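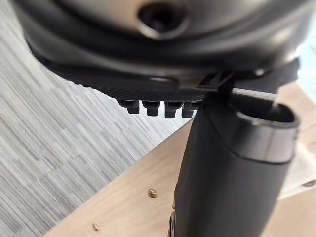

Figure 1. Gripper housing and black cylinder with its metal collar, over the wooden board.

4.2 What changed at the bench

I came to Sedgwick in May expecting people to talk to me about their jobs disappearing. Mostly they talked to me about floors! The arm (everyone on the shift calls it Winis, after the project) had been running for 19 weeks by then, and the part of the day it had changed most was the part before anything moves. Somebody has to get down low and look at how things stand, and that somebody used to be doing assembly.

Bradley Blackburn has worked the bench for 6 years and he was very funny about it. "I used to know the parts with my hands," he told me, "and now I know them by where they sit." He meant it as a complaint, I think, although he also said his wrists had stopped hurting, and when I asked whether he'd go back he changed the subject to parking.

The log backs him up. Of the 2934 entries I coded, the biggest group has to do with getting the area ready, well ahead of faults in the arm. Small stuff counts here. Workers brought up tape on the carpet, bits of paper, a part sitting at a slightly different angle (see Figure 2). Before Winis you just stepped over that kind of thing and carried on.
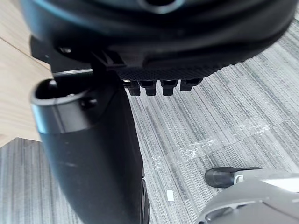

Figure 2. Clear tape and a scrap of white paper on the carpet, with a black roller at lower right.

Who does this extra looking is a touchier question. The job descriptions at Drestaro, the parent firm, still say "assembler" and the pay grade hasn't moved. I talked with 3 shift leads and they each had their own word for the new work: setup, housekeeping, babysitting. The bench crew hated the last one, and I don't blame them. I'll come back to the pay grades in Section 5.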